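Maysoun Smadi
1 Mar 2018

Right, a bit of a long one from me this evening, so put the kettle on. Our Nabil (Nabil Khasawneh, Year 12, plays the viola) has got his place on the Fernow summer music course in June!

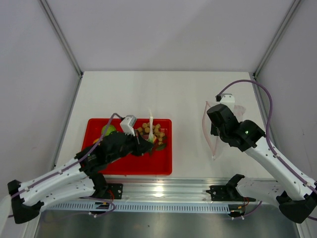 Red tray on the white table.

2/ For those who don't know it, Fernow is two weeks of orchestra and chamber music over at Gestville, for sixth formers only. They had 1,063 applications this year and took 32 string players. I've read the letter to his nan twice over the phone and she'd like it a third time.

3/ He had to send in a recording first, then a form with a very long essay question, and then go up for the audition itself - scales, two pieces and some sight-reading in front of three people with pencils. He said the slow piece went well and the quick one went quickly.

4/ Huge thanks to Mr Bainbridge, who gave up his lunch hours from November onwards to play the piano part, and to Ashwin Nambiar, who got in last year and was lovely about answering questions (what to wear, whether to bring your own stand, that sort of thing. Yes, bring the stand).

5/ The school is helping with the fees and we've more than 800 pounds put by already, so we're nearly there. He'll be playing at the spring concert as well if anyone fancies coming along, doors at half six and there's usually cake - I'm down for two lemon ones.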